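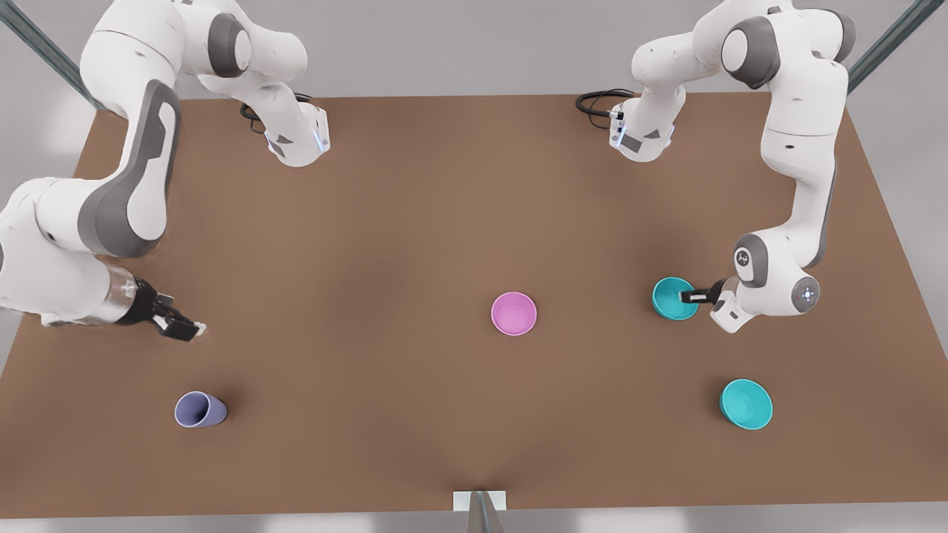

Up the bell tower with Anderson Guimarães

I'd only been in Plondasside for an hour when I got lost looking for the bell tower, and it was Anderson Guimarães who came down the lane to fetch me (in slippers, bless him). He's been showing visitors round for 6 years and still gets excited about the stairs.

"People think they're coming for the view," he said as we set off. "Then they hear the quarter chime from right underneath it and forget all about the view!"

I did not forget the view. You can see right over the rooftops to Prulirstead and the river, and I took far too many photos. But the chime did make me jump, I'll give him that.

I asked how he'd ended up here. "I came for a weekend in November and it rained the whole time," he told me. "The only place open was the tower. I went up twice on the Saturday and once more before my train."

The big bell is called Miettinen, after the founder who cast it, and the little one is Ernberg. Anderson prefers Ernberg. "She's a bit flat and she comes in late. I'd miss her terribly if they ever retuned her."

We had coffee afterwards in the square, where he drew me a map on a paper bag – the old wash house, the covered bridge, a bakery that does a very good almond bun. I asked what he'd tell someone with just one afternoon.

"Skip the museum shop, walk the walls the wrong way round, and be under the tower for four o'clock."

I got there at five to, with 2 almond buns.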